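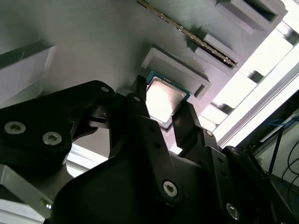 The old computer in the back bedroom

I finally did it. After two years of grumbling, I opened up the desktop in the back bedroom and gave it a second life, and since so many of you wrote in last month asking what to do with a slow computer, I figured I'd tell you how it went (mostly fine, one long evening of swearing).

Some background for the newer readers. This is the machine I used for all my bookkeeping before I got the laptop. It's a Pravell, one of the big boxy ones, and by the end it took so long to start that I would push the button and go make toast. It had 12 years of photos on it, a recipe folder I was scared to lose, and a fan that sounded like a hair dryer. My plan was to haul it to the county drop-off. Then I priced a new one and changed my mind over lunch.

The first job was getting everything off it. If you take one thing from this month's letter, please let it be this: copy your files before you touch a screwdriver! I bought a plain external drive and dragged folders over on a Wednesday night while I watched baking shows. There were 2138 photos in one folder called "new folder," and I would say half of them were my old dog asleep in different rooms. I kept all of them. I did throw out a lot of blurry fireworks.

Then came parts. I went to Ziment, the repair shop next to the shoe place on Espiritu Avenue, because I like asking dumb questions in person. The woman at the counter was very patient with me. She told me that for a computer this age I'd feel the biggest change from swapping the old hard drive for a solid state one, and the next biggest from adding memory. A faster processor was possible too, but it had to be one my board would accept, and she made me go home and write down the exact model before she'd sell me anything. I was a little annoyed about the second trip, and I've since forgiven her.

All together I spent 70 dollars, with the processor and memory used and the drive new. I looked on Fastport as well and could have saved a few bucks, but the shipping was slow and I'm no good at waiting.

Now the actual work. I did it on the kitchen table with the good lamp, a muffin tin for the screws (one cup for each step, a trick I picked up from fixing sewing machines), and my phone for taking pictures of every cable before I pulled it. The dust was unbelievable. I took the case outside and used a can of air on it and the neighbor's cat left in a hurry.

The drive and the memory were easy, really easy, maybe ten minutes each. The memory sticks need more push than you'd think, and there's a click when they're in. The processor was the part that made my palms sweat. You undo the big cooler, wipe off the old gray paste with rubbing alcohol, lift a little lever, and out comes the chip. Hold it by the edges. There's a small triangle on one corner that has to line up with the mark on the socket, and then it should sit down with no pushing at all. I stared at that triangle for a good long while before I let go of it. A dab of fresh paste the size of a pea, cooler back on, fan plugged in.

And then it wouldn't start. Nothing! I had a cup of tea and felt sorry for myself. Around ten at night I noticed the fat power cable by the processor lying there with nothing attached to it, so I plugged it in, pushed the button, and up it came – beeping, but up. The beeping was one memory stick that hadn't clicked after all.

So how is it now? I don't have time for toast anymore. It starts while I'm pulling out the chair. The fan is quiet enough that I can hear the radio in the next room, and my sister's kids have already claimed it for homework and, I suspect, games. The old drive is in a drawer with a sticky note on it until I'm sure I copied everything.

A few of you asked about laptops. I haven't opened mine and I'm not brave enough yet, but Ziment will look inside for free and tell you whether the memory can be changed. Some of them have it soldered in place and then you're stuck with what you bought.

Next month is back to the garden, I promise. I have 807 tulip bulbs in my garage thanks to a group order that got out of hand – if you live close by and want some, write me back and bring a bag.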